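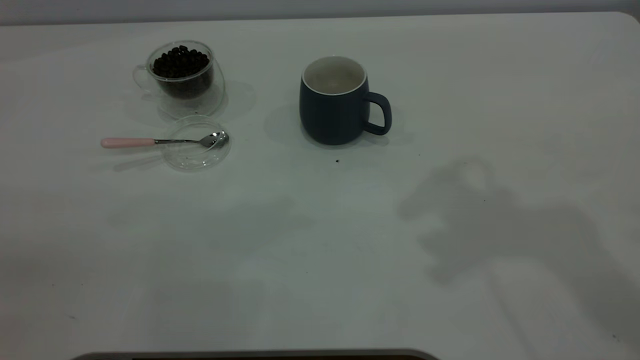
Glass cup of dark beans on a white table.

Stimcombe Withdrawal Notes - README

Hi! I'm Jacobus Botha, and this is the data that goes with my little retirement withdrawal calculator. I started it in March, when my wife and I were trying to work out which account to draw from first, and it sort of grew from there (sorry about the column names).

What's in it

There are 207 made-up households, one per row. Each has a starting age, a yearly spending target, and balances for three kinds of account: taxable, tax-deferred and tax-free. No real person's finances are in here - I typed up the first few by hand and let a script do the rest.

There are 4 files:

households.csv - the rows described above
orders.csv - the withdrawal orders I tried on each household
results.csv - balances at the end of every year
notes.txt - my scribbles, read at your own risk

Withdrawal orders

They have names because I kept mixing up the numbers. Broner empties the taxable account first and leaves the tax-free one for last. Cordier takes a slice of everything each year, in proportion to the balances. Jaso fills up the lowest tax bracket from the tax-deferred account and then tops up from taxable. Jaso is my favorite, but it's also the one I've fiddled with most, so please check my math!

Things to watch out for

Spending is rounded to the nearest $400, which makes the smaller households look a bit jumpy. Tax brackets stay frozen for the whole run. I left out state tax completely, and there's no health insurance cost before Medicare age either - I'd love to add that one if somebody can point me to a sane way of doing it.

Married households assume both people are the same age. Yes, I know. It's on the list for version 2.

Using it

Do whatever you like with the files, just keep my name on them. It isn't advice, and I'm not a planner, so talk to a real one before you move any money.

Last updated 13 Sep 2024. Fixed two rows where the tax-free balance went negative.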